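Home Skills, handout 3 - Produce and Cloths
Chepkoech Magesa

Welcome back, everyone! Today we stay with the basket, and then we move on - slowly, please - to covering and folding. Put the long, heavy pieces in first and let the rounder ones settle in beside them. 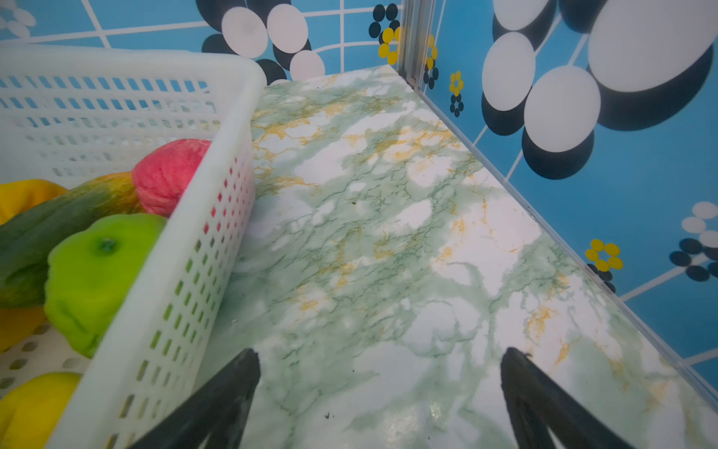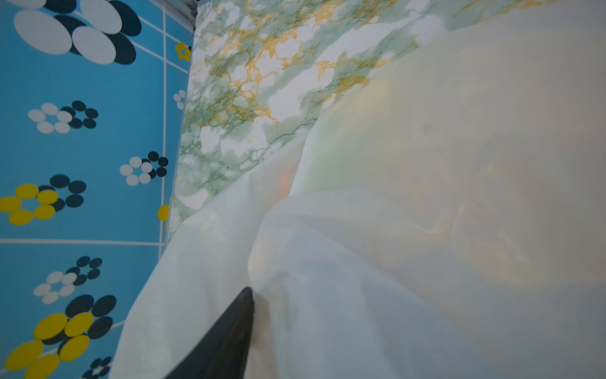 Fig. 1, top: the basket with its produce. Fig. 2, bottom: the thin white cloth, in soft folds.

For next time, do read the Plimlow pages on folding, and bring a cloth of your own.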